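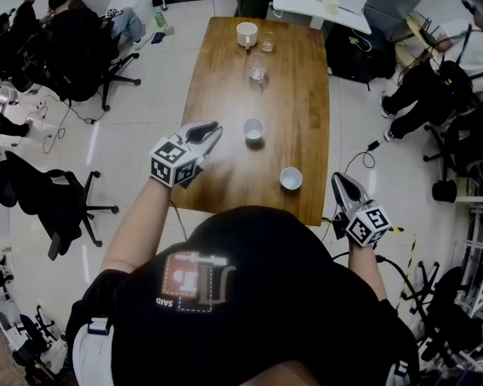
4. Recording shifts at the practice tables

Groen clears cups and glasses from the canteen tables at Prerkberg. It learns the work from staff who do it by hand with a pair of grippers. Table staff record for part of each shift and keep their usual pay grade.

4.1 Before you start

1. Log in to Dovis with your own staff number.
2. Check that both marker cubes are clean and firmly seated.
3. Open and close each gripper 9 times. If one sticks, swap it and write the fault in the log.
4. Lead the cables away from your feet.

Caution: Do not wrap a gripper cable around your arm or chair.

4.2 Recording

5. Hold both grippers above the table, fingers slightly open, and wait for the tone.
6. Move one cup or glass at a time, at the speed you would use on a normal shift.
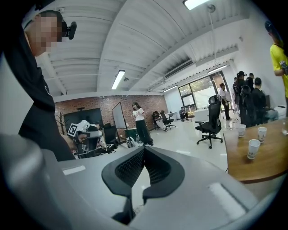 7. If you drop something, keep recording. Pick it up with the gripper – not with your hand – and go on.
8. Stop after 200 moves or when your wrists get tired, whichever comes first.

Note: Colleagues may walk and talk in the room. Keep them out of arm's reach of the table.

4.3 What changes in your job

From May, Groen takes over clearing on the late shift. Table staff on that shift move to checking and restocking, and one person per shift answers robot stops. Gostia gives the training during working hours. Recordings are not used to rate your speed. Questions go to Ans Lambrechts, extension 555.
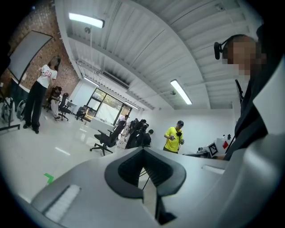

Fig. 3. Practice room, seen from a gripper camera.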